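**Arms are taking over part sorting at our bench. What happens to the people who did it?**

Posted by Tarmo Navickas

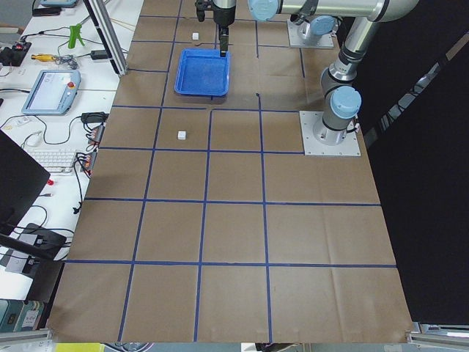 I work in the test shop at Holzer. Until October, 2 of us sorted small parts into trays by hand, all shift. Management now wants the arms to do the sorting and wants us to "supervise." No change in pay or title so far. Has anyone been through this? I'd like to know what the day looks like and what to ask for before I agree to anything.

---

**Murray Sandhu**

We went through it at Osell. The lifting and sorting mostly went away. What I do now is clear stops, put stray parts back, retape the table when the lines peel, and write down every fault. My back is better and I'm more tired in the head. Things to ask for:

- Training on the teach pendant, on paid time, for both of you
- A written rule on who may restart after an emergency stop
- A new job description before the old one is dropped

We didn't get the third one until I had already done the new work for a year. Our batch was 2000 parts a shift and they raised it without asking, so get the target in writing too.

---

**Preben Bach**

depends on the boss. mine was fine

---

**Smaranda Bălan**

Agree with Murray on the job description. I'd add one thing: ask who covers when you're on break. At Mikska the arms kept running, so breaks got shorter. We had to bring it up twice before they agreed to pause the cell at lunch.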